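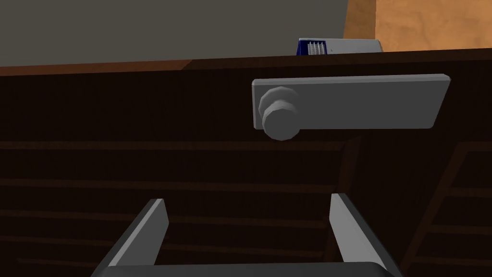 Home | Datasets | Docs | Contact

# Ponari Recipe Card Transcripts

Print this page | E-mail this page

Typed transcripts of handwritten recipe cards from the Dekik and Perov boxes. The release has 295 cards in one CSV file, plus a plain text copy of each card. An earlier draft listed 300; five were duplicates and have been removed.

Last updated 28th March.

## Files

- `cards.csv` has one row per card
- `text/` has one text file per card, named by card ID
- `units.csv` is a lookup table for old measures such as "teacup" and "gill"

## Columns

- `card_id`: starts with D (Dekik) or P (Perov)
- `title`: as written, spelling kept
- `course`: one of 9 values, listed in `units.csv` under the second header
- `ingredients`: separated by semicolons
- `method`: free text, line breaks replaced with a slash
- `legible`: yes, part or no

## How the text was typed

Each card was typed once and checked once against the original. Crossed-out words are in square brackets. Words we could not read are marked `[?]`. Oven settings are left as written, so "slow oven" stays "slow oven".

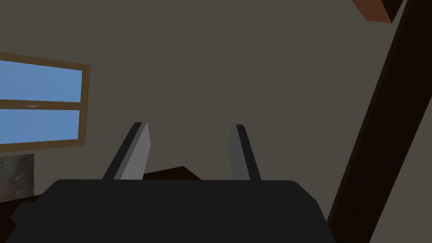
*Dark gray gripper with two fingers, computer rendering.*

## Known problems

- Seven cards have a title and no method.
- Fractions were typed as 1/2 and 3/4. Some spreadsheet programs turn these into dates on import. Set the `ingredients` column to text first.
- The Perov cards use "soda" for both baking soda and washing soda. We did not guess.
- Card P-7 continues on the back of a seed packet that was not in the box.

## Not included

The Barbieri cards are being typed now and should be added in April. Scans of the cards are not part of this release.

## Use

Free to copy and reuse with credit to the Ponari project. The recipes have not been tested. Several of the canning recipes do not meet current food safety advice and should not be followed.

Shares: 9 | Comments: 7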